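2020-03-12

I got back from Tindton on Sunday night and have finally gone through my notes, so this is the packing post I said I would write after the last trip.

The plan was 4 nights with one bag, a soft-sided Grollorier that I bought secondhand. It fits under most train seats if the front pocket is empty. If the front pocket has a book in it, it doesn't, and I ended up with it on my lap from the second stop on.

Clothes first. I took two pairs of pants and wore one. The rain jacket got used every day. The sweater stayed in the bag until the last morning, when the heat in the guesthouse went off before breakfast. I would still take it.

The guesthouse was the Ruggiero, on the hill behind the bus station. It's 159 steps up from the street, according to a sign at the bottom, and there is a road around the back if you don't want the steps. The room was small and clean. There was one outlet, behind the headboard, so bring an extension cord. Breakfast was bread, eggs and coffee, served until nine. They don't take cards.

Laundry is what made the small bag possible. There's a coin place called Titine two streets down from the Ruggiero. The machines take quarters only and the change machine was out of order both times I went. The bakery next door will make change if you buy something. A wash runs a little over half an hour and the dryers are slow, so I took my things back damp and hung them over the shower rail.

I have gone back and forth on rolling versus folding. For this bag, folding works better. Rolled shirts leave gaps at the corners and they shift when the bag is carried upright. I fold T-shirts in thirds lengthwise and then in half, and stand them in a row along the long side. Dark ones go at the zipper end. 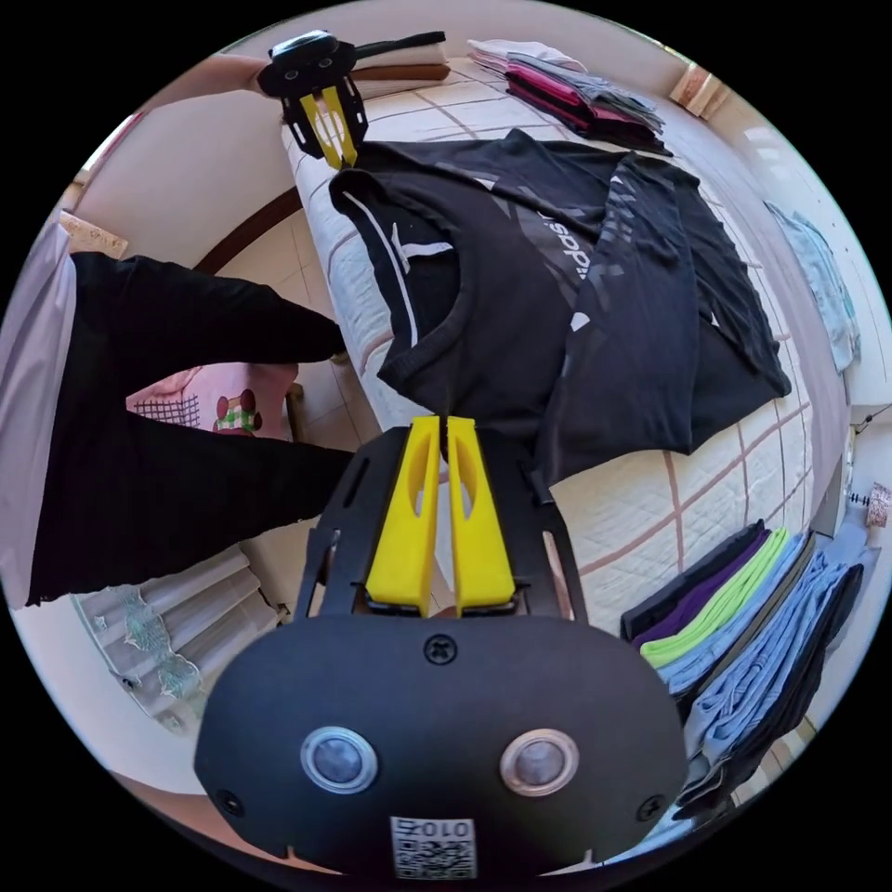 *Black Adidas T-shirt on the bed.*

Shoes were the mistake. I wore the boots and packed sneakers, and the sneakers took up a quarter of the bag. The path to the lookout was paved most of the way and the sneakers would have been fine for it. Next time I'll wear those and leave the boots at home, unless the forecast is bad.

Toiletries fit in a sandwich bag. The Ruggiero has soap but no shampoo.

I haven't decided about a second trip in the fall. The bus schedule changes after the summer and the new one isn't posted yet.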